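Antigoni Xenos
2023年7月12日

1/ 大家好。上个月有人问我怎么整理床,我说等我有时间就写。我的中文还在学习中,所以写得慢一点,请大家慢慢看。今天的主题很小:换床品的那个下午,床上的东西怎么分,怎么叠,放到什么地方去。

2/ 先说明房间的情况。我住在 Cledside 的 204 室,房间不大,床占了大部分地方。没有沙发,客人来了也坐在床上。所以床在我家同时是椅子、桌子和叠衣服的台子。

3/ 我以前的办法是把所有东西抱到椅子上,换完床单再抱回来。结果是椅子倒了,被子掉在地上,又要洗一次。后来 Hòa Nghiêm 教我,东西可以留在床上,只要从一边移到另一边。她在酒店做过夏季的工作,手很快,我学了很久还是没有她快。

4/ 第一步:先处理毛巾。很多人觉得毛巾不属于床品,我同意,可是每次收衣服的时候,毛巾总是最先到床上。它厚,占的体积大,不先拿走,下面的东西就看不清楚。 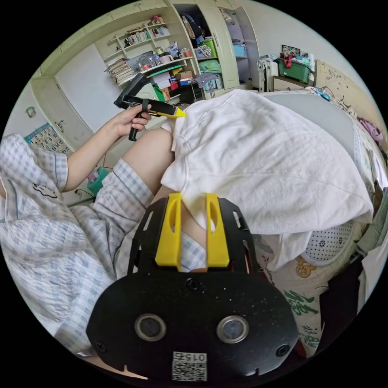

厚毛巾,带小花的白布,还有小熊和绿色的字。

5/ 我叠厚毛巾用的是三折法。把长的一边对齐,折成三份,然后再对折。不要用力压。厚的毛巾压得太紧,放进柜子以后会有硬的折痕,洗脸的时候感觉不舒服。

6/ 如果毛巾上的圈圈(我不知道这个词对不对,就是表面那些很小的线圈)被钩出来了,请不要拉。用小剪刀剪平就可以。我拉过一次,结果拉出来一条很长的线,那条毛巾现在用来擦窗台。

7/ 白毛巾和白布最容易混在一起。我的习惯是用手摸,不用眼睛看。厚的放左边,薄的放右边。有花纹的薄布,花纹朝外叠,下次打开柜子马上知道是哪一块。

8/ 有朋友问,为什么我的床上图案这么多,小熊、小花、小猫都有,没有统一的风格。我的回答是:它们来自不同的年份。有的是搬家的时候别人送的,有的是我在 Lirkari 打折的时候买的。我喜欢那种安静的、一个颜色的床,在杂志上看很好。可是我每次进店,手还是会伸向有小动物的那一件。

9/ 说到这里顺便说睡衣。格子睡衣是整理房间时最好的衣服。短袖,裤子宽,跪在床上拉床单的时候膝盖可以自由地动。我试过穿牛仔裤换床单,很热,而且口袋的扣子把床单刮了。睡衣上如果有刺绣,洗的时候要翻过来,猫的脸会保持得久一点。

10/ 第二步:枕头和靠垫。先把枕套脱下来,再拍枕头。顺序不能反,不然灰尘都进到枕套里面了。拍的时候打开窗户。我家的窗帘很薄,是浅粉色的,风一来就飞到床上,所以我先把它们推到两边。

11/ 有一个问题我还没有解决:枕头应该竖着放还是平着放?Hòa 说竖着放好看。我妈妈说平着放,枕头才会休息。我觉得枕头不需要休息,但是我没有跟她争论。

12/ 第三步:毯子。毯子不用每次都洗,可是每次都要重新叠。我的方法是先对折两次,变成长条,再从两头往中间折。这样叠好以后,开口在里面,外面看到的是一个干净的边。叠好就放在枕头上面,晚上一伸手就拿到了。

13/ 夏天用不用毯子?我用。我怕冷,七月也盖一条薄的。同楼的邻居听到以后用很奇怪的眼神看我。

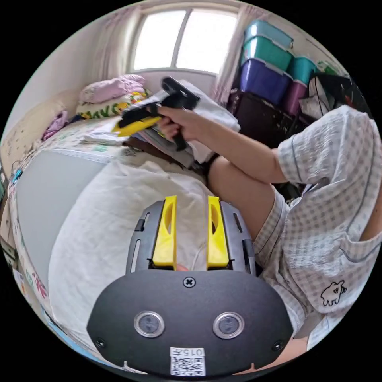
阅读时长:9 分钟

14/ 靠窗的床头是我最喜欢的位置。粉色的毯子叠好放在枕头上,枕头的图案是绿色和黄色的,旁边再放一块紫色的布。颜色很乱,我知道。早上光从两扇玻璃进来的时候,我觉得乱也很好看。

15/ 第四步:床单。我有一条床单边上印着彩色的字母,我用那些字母帮助自己找方向。有字母的一边朝外,铺的时候不用想。如果你的床单没有图案,可以在一个角上缝一小段彩色的线,我以前住宿舍的时候就是这样做的。

16/ 铺床单从床头开始。先把床头两个角塞好,然后人走到床尾去拉。我一个人的时候,会坐在床上,用腿压住一边,用手拉另一边。样子不太优雅,可是有效。两个人一起做当然更快,不过两个人需要说好谁先拉。我和 Hòa 第一次合作的时候同时拉,床单中间起了一座小山。

17/ 浅灰色的床单我也有。浅灰比白色好照顾,咖啡滴上去没有那么可怕。缺点是它和其他灰色的东西放在一起的时候,我找不到它。

18/ 关于床上的纸。我有一个坏习惯:把说明书、信、超市的广告放在床上,说“等一下看”。等一下就是两个星期。现在我规定,换床单的时候所有的纸都要拿起来,一张一张看。要的放进文件夹,不要的折好,拿去回收。

19/ 上次我在这堆纸里找到一张 Calimlim 洗衣店的取衣单。日期已经过了很久。我去店里的时候很不好意思,店员从后面拿出来一个大袋子,里面是我以为丢了的冬天被套。她还给我套了一层新的塑料袋。

20/ 第五步:放进柜子。我的柜子是 Gramwood 的旧款,门关不严,所以不能放太满。最下面放冬天的被子,中间放床单和被套,最上面放毛巾。毛巾每天要用,应该放在手最容易到的地方。

21/ 一套床品放在一起的方法:床单、被套和一个枕套叠好以后,全部装进另外一个枕套里。像一个小包裹。要用的时候拿一包就够了,不用到处找。这个办法很多人已经知道,我是去年才学到的,学到以后高兴了一个晚上。

22/ 回答几个问题。

有人问多久换一次床单。夏天我一个星期换一次,冬天两个星期。如果我生病了,就病好以后马上换。

有人问能不能用柔顺剂。床单可以用一点,毛巾我不用,用了以后毛巾变得很滑,不太吸水。

有人问香味。我把一块没有用过的肥皂放在柜子里,包一层薄纸。不要直接放在白布上面,时间长了会有黄色的印子。

23/ 还有人问,被套怎么套才不会打架(“打架”是她用的词,我很喜欢)。我的办法:把被套翻到反面,平铺在床上,被子放在上面,四个角用短绳子绑好,然后从床头往床尾卷,卷到最后把开口翻过来,再慢慢打开。第一次做会觉得不可能。第二次也会。第三次突然就好了。

24/ 如果被套里面没有绳子,可以自己缝。用旧的鞋带就行,剪短,每个角一条。颜色没有关系,因为在里面。我用的是橙色的。

25/ 我想补充第 5 条。有一位读者说她叠厚毛巾是卷起来的,像寿司。我昨天试了,在浅的抽屉里很好,在我的柜子里会滚下来,打到我的脚。所以请看自己家的柜子再决定。

26/ 另外我写错了一个字,第 10 条我本来写成“怕枕头”,Hòa 看到以后笑了很久。现在已经改好了。枕头我不怕。谢谢其他也发信告诉我的朋友,你们都很客气。

27/ 上一次我写窗台的帖子,收到了 861 个赞,我完全没有想到。那次有几位问浅粉色的纱帘怎么洗,我一直没有回答,对不起。我放在洗衣袋里,用冷水,选最轻的程序,不甩干,直接湿着挂回去。它自己的重量会把皱的地方拉平。下面的地板要放一条旧毛巾接水。

28/ 下一次我想写柜子的门。我买了新的合页,还没有装,因为说明书只有图,没有字,而且图上的螺丝方向和我手里的不一样。如果有人装过 Gramwood 旧款的门,请在下面留言,告诉我先装上面的还是先装下面的。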